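11/9/22

케이블 정리 이틀째

어제 작업대 뒤쪽까지 하고 멈췄다. 오늘은 상판 위와 오른쪽 통로. 시작 전에 전원부터 내렸다. 멀티탭 스위치를 끄고 벽 콘센트에서도 뽑았다. 작년에는 멀티탭 스위치만 끄고 작업하다가 팔꿈치로 다시 켠 적이 있다.

현재 상태를 먼저 적어 둔다. 작업대 안쪽 폭은 1,058mm. 도면에는 1,060으로 되어 있는데 다시 재도 1,058이다. 양쪽 막음판에 필름을 붙이면서 줄어든 모양이다. 덕트를 도면 치수로 자르면 들어가지 않는다. 지난 3월에 이미 한 번 겪은 일인데 그때 기록을 남기지 않아서 오늘 또 쟀다. 도면 여백에 실측값을 연필로 써 넣었다.

전원선과 신호선을 분리하는 것이 이번 정리의 기준이다. 지금까지는 한 다발로 묶여 있었다. 보기에는 깔끔해도 어댑터 하나를 빼려면 다발 전체를 풀어야 했고, 오디오 쪽에 잡음이 섞일 때 어느 선이 원인인지 찾을 방법이 없었다. 전원선은 상판 밑 뒤쪽 덕트로, 신호선은 상판 위 오른쪽으로 돌린다. 교차가 필요한 곳은 직각으로만 지나가게 한다. 평행으로 붙어 가는 구간은 만들지 않는다.

덕트는 Januden 것을 썼다. 측면에 빗살 모양 홈이 있는 형식이고 덮개는 눌러서 끼운다. 덮개가 뻑뻑하다. 한쪽 끝부터 엄지로 밀면서 눌러야 들어가고, 가운데를 먼저 누르면 반대편이 들린다. 절단은 쇠톱으로 했다. 절단면에 거스러미가 남아 줄로 갈고 사포로 한 번 더 문질렀다. 피복이 닿는 모서리라 대충 넘길 수 없다. 톱밥은 진공청소기로 빨아들이고 젖은 걸레는 쓰지 않았다.

벨크로와 나일론 타이 사이에서 조금 고민했다. 고정 지점, 즉 다시 움직일 일이 없는 곳은 나일론. 나머지는 전부 벨크로. 나일론 타이는 손으로만 당기고 공구로 조이지 않는다. 조임이 과하면 피복이 눌려 자국이 남고, 다음에 잘라낼 때 니퍼 날이 들어갈 틈이 없다. 자른 끝은 바짝 쳐내서 손등이 긁히지 않게 했다. 오전에 한 군데를 비스듬히 잘라 놓고 잊었다가 바로 긁혔다. 다시 잘랐다.

라벨. 양 끝에 같은 번호를 붙인다. 예전에는 기기 이름을 썼는데 기기를 바꾸면 라벨이 틀린 정보가 된다. 번호만 쓰고 내용은 표로 따로 관리한다. 라벨 테이프는 감아 붙이지 않고 깃발처럼 접어 붙였다. 가는 선에 감으면 글자가 뒤로 돌아가 읽을 수 없다. 14번은 비워 두었다. 예전 표에서 폐기한 선의 번호라 다시 쓰면 기록이 섞인다.

점심 후에 어댑터를 정리했다. 출력 전압이 다른데 플러그 규격이 같은 것들이 문제다. 꽂히기는 하므로 잘못 꽂아도 모른다. 어댑터 몸체에 전압을 크게 써 붙이고, 플러그 목에는 색 테이프를 감았다. 색 기준은 표 맨 아래에 적었다. 극성 표시가 지워진 것은 테스터로 확인한 뒤 다시 표시했다. 확인이 안 되는 것은 상자에 따로 담았다. 버리지는 않는다. 버린 다음 주에 필요해지는 물건이다.

멀티탭은 Asadi 제품을 그대로 둔다. 개별 스위치가 있고 접점이 아직 단단하다. 위치만 바꿨다. 바닥에 있던 것을 상판 밑면으로 올려 나사로 걸었다. 걸이 구멍 간격을 종이에 본떠 상판 밑에 붙이고 그 위로 송곳 자국을 냈다. 드릴 날에 테이프를 감아 깊이를 표시하고 뚫었다. 관통하면 상판을 버린다. 바닥에 선이 닿지 않으니 청소기가 끝까지 들어간다. 먼지가 상당했다.

신호선은 생각보다 오래 걸렸다. 짧은 선과 긴 선이 섞여 있는데 짧은 쪽에 맞추면 긴 선이 남고, 남는 길이를 어디에 둘지가 매번 문제다. 원칙은 기기 쪽이 아니라 허브 쪽에 남긴다. 기기를 앞으로 당길 때 필요한 여유는 허브 쪽에서 끌어오면 된다. 말은 그렇게 해도 실제로는 중간에서 고리가 생긴다. 흰 선이 특히 그렇다. 포장될 때 접힌 모양이 남아 있어 평평한 면에 놓으면 스스로 휘어 올라온다. 손으로 펴서 잡고 있으면 펴지는데 놓으면 되돌아간다. 하룻밤 매달아 두면 나아진다고 해서 지난번에 해 보았으나 차이를 모르겠다.
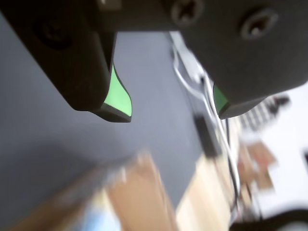 글 · Nareck

흰 케이블 다발은 아직 손을 더 대야 한다. 회색 면 위에서 고리를 그리며 휘어 내려가는 저 모양이 남은 길이를 처리하지 못한 상태다. 굽은 구간을 억지로 당겨 직선으로 만들면 커넥터 목에 힘이 걸린다. 고리를 없애는 것보다 반경을 일정하게 유지하는 쪽으로 생각을 바꿨다. 급하게 꺾이는 지점만 없으면 곡선은 허용한다.

클립 간격은 60mm로 잡아 보았다. 촘촘해서 보기에는 좋은데 선 하나를 추가할 때 클립을 전부 열어야 한다. 곡선 구간만 이 간격을 유지하고 직선 구간은 하나씩 건너뛰었다. 접착식 클립이라 붙이기 전에 상판을 알코올로 닦고 마를 때까지 기다렸다. 붙인 뒤에는 하루 동안 선을 걸지 않는다. 그래서 오른쪽 통로는 오늘 끝내지 못한다.

Rileo 허브의 위치도 확정하지 못했다. 상판 위에 두면 꽂고 빼기는 편하지만 선이 전부 위로 올라온다. 밑면에 붙이면 표시등이 보이지 않는다. 일단 양면테이프로 오른쪽 모서리에 임시로 붙이고 며칠 써 보기로 한다. 나사 구멍은 그 다음이다.

전원을 다시 넣기 전에 순서대로 확인했다. 콘센트 접지, 멀티탭, 어댑터, 기기. 어댑터는 하나씩 꽂으면서 2분씩 기다리고 손등으로 온도를 봤다. 이상 없음. 덕트 안에서 소리가 나는 것도 없다. 오디오 잡음은 아직 시험하지 않았다. 신호선이 최종 위치에 고정되지 않은 상태에서 시험해 봐야 값이 의미가 없다.

남은 일. 오른쪽 통로 클립에 선 걸기. 허브 위치 결정. 라벨 표를 깨끗하게 옮겨 적고 한 장은 상판 밑에 붙이기. 덕트 자투리는 길이별로 묶어 선반 아래 칸에 두었다. 쇠톱 날은 무뎌졌으니 교체할 것.

벨크로가 모자란다. 같은 폭으로 한 롤 더 주문했다.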